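Coffee trays, again

December 12, 2019

Quick one tonight, feet are killing me. Sobia has put me in charge of the drinks trays for the winter get-together, mostly I think because I moaned about them in August and she's got a memory like a trap.

So. August. Everything went in one big bowl – sugar, coffee, stirrers, the lot – and by the second break people were up to the wrist in it looking for a sachet. Holger gave up and drank hot water. Queue back to the door. Never again.

New plan is rows. One tray per table, everything lined up so you can see what's there and take it and move along. Had a practice in the upstairs room at Gondal before the others turned up. Red seats, white tables, plenty of light, nicer than the hall if you ask me.

Order I settled on, left to right: white sugar down the edge, then the coffee sachets overlapping so each one has a corner you can grab, then brown sugar. Brown sugar is the pain. The packets want to stand on their edges, nice and tight, and they're fine untill you get to the last few and then the whole lot leans over. Gather a few up in one hand first, then feed them in. Slow but it works.

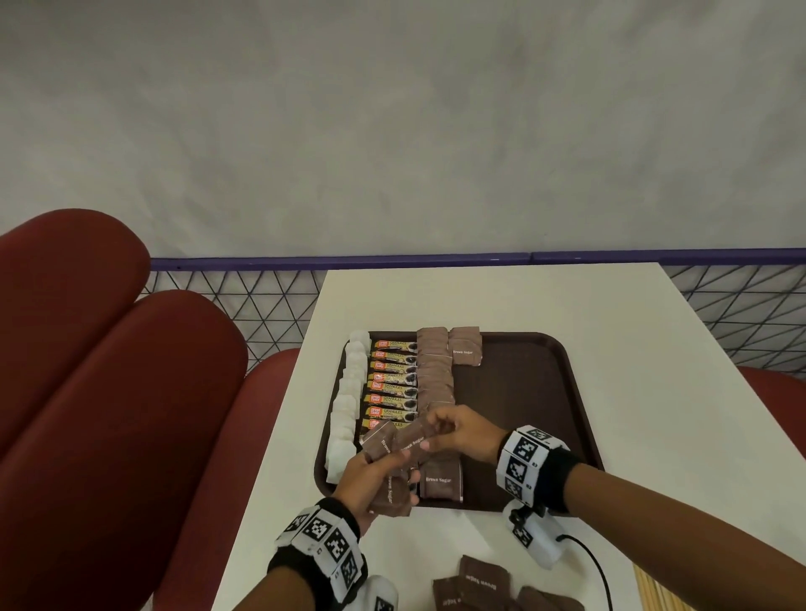
What goes in the empty half of the tray?
Stirrers and the little milks, but only on the morning itself. The milks live in the fridge downstairs till then and the stirrers roll about if you carry the tray with them loose.

Other things I need to remember before I fall asleep. Tea gets its own tray, Tahira was very firm on that and she's right, teabags next to coffee end up tasting of coffee. Spare sachets in a shoebox under the end table. Somone needs to bring a damp cloth as the sugar always splits. Biscuits are Noboru's job and he has promised no custard creams this time, we'll see.

Mudassar asked why not just buy a proper caddy with slots. Looked at one, 43 quid. For a box! We've got trays.

Right, bed. Still haven't found the lid for the big flask, if anyone took it home by mistake please bring it back.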